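Flutska Workshop Moves to a Fixed Service Routine for Its Two-Arm Cell

The two-arm handling cell at the Flutska workshop is back on its full schedule after a change in how its grippers are looked after. Since June, the cell has been serviced by the hour meter instead of waiting for something to slip.

Ruwan Abeysekara, who runs the cell, said the old way of working had cost the workshop too much time. The fingertips would wear a little on one side, the operators would adjust the grip to make up for it, and by the time anyone stopped the machine the two arms no longer agreed on where an object was.

"You can live with a small error on one arm," Abeysekara said. "When both arms have hold of the same thing, it goes straight into the joints."

Under the new routine, the fingertips are inspected every 70 hours of running time and replaced at 252 hours, whatever they look like. The finger linkages are cleaned at the same stop. Cables are checked for rubbing where they leave the wrist, and the screws on the side plates are gone over with a torque driver. The whole job takes roughly 12 minutes per arm – less if the parts tray has been made up beforehand.

After each service the cell is put through handling checks with household objects before it goes back to regular work. One covers thin items, which show up any gap between the fingertips. Another has both arms holding a single object clear of the table.
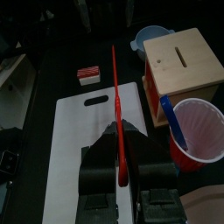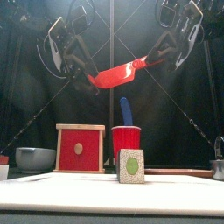
Handling checks at the Flutska cell: a slim red utensil in one gripper, first picture, and a red bottle held between both arms, second picture.

Ngaio Rakena wrote the service sheet, which is kept in a binder beside the controller and copied into the workshop's maintenance log, known as Mument. Each entry records the hour reading, the parts changed and the wrist camera check. If the camera has shifted in its mount, it is recalibrated before any of the handling checks are run.

Rakena said the sheet had already been revised once. The first version had the cables checked after the fingertips were fitted, and operators found they were taking the same covers off twice.

Replacement fingertips come from Patwary, a small molding shop that also supplied the original set. The workshop now keeps two sets on the shelf for each arm. Worn ones are labeled with their hours and saved so that Rakena can compare them.

The next large job is the 2,000-hour service, when both wrist modules will come off and the cable loops will be replaced. Alby Prendergast will do that work with Ewan Ruawai, and the cell will be shut down while it is under way. Operators have been asked to finish any open runs and back up their grip settings before the shutdown.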